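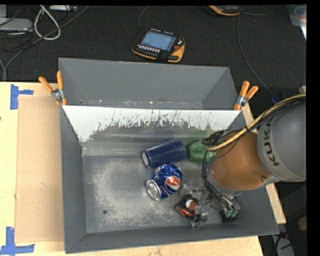
*By Chae-won Ryu, Skisterdale, 2022-12-09*

I would keep a scuffed metal bin over a new one any day. Scratches on the divider and a cloudy patch on the floor do no harm. What bothers me is what we put in together. A crushed Pepsi can should go straight to recycling. A plastic cup still has years of use in it, and it has no business lying next to the can.

Chang-ho Yook thinks sorting at the end of the week is good enough. I disagree — by then the cups get thrown out with the cans. Put cups back on the shelf the same day, and leave the bin as it is.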